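4.2 Purchase cost and working cost

Vendors of hand-held grippers quote a price per unit, and most budgets we reviewed stop there. We doubt that this figure is much use for planning. The Bekitz quote for 6 units came to $2,921 with mounts, and the Jiltent quote was lower but left out spare fingers and screws. Neither covered the hours spent in homes, where clothes handling of the kind shown in Figure 1 has to be set up again in every bedroom.

Our plan for the Lultetti sites assumed 1,000 recordings per unit before replacement. That number came from the supplier, and we found no test behind it. We kept it in the budget because we had nothing better, but it should be read as a guess. Storage, labeling and rejected recordings were put under a single line in November – a mistake, as it hid the part of the cost most likely to grow.

The case for buying more units up front is also weaker than it looks. Cavalcanti, the planning tool used here, treats every extra gripper as extra output. It has no entry for the operator, for a second person in the room, or for time lost between households. With those left out, a larger order will always seem to pay for itself. We held back 90 percent of the expansion money until the tool could be checked against real work logs.

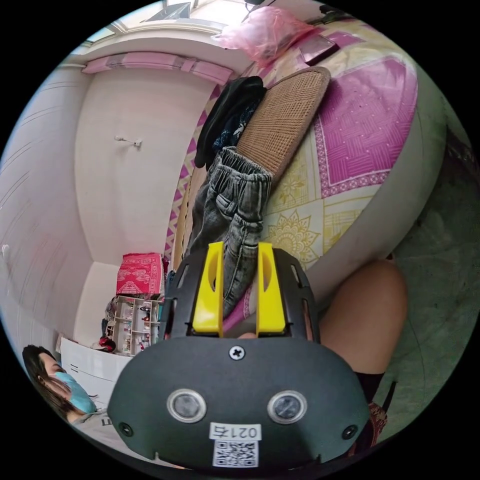

EQUIPMENT AND BUDGETING

Figure 1. Clothes handling on a bed with a hand-held gripper. The yellow fingers are open near a pair of gray jeans; the unit label reads 021右, with a QR code under it.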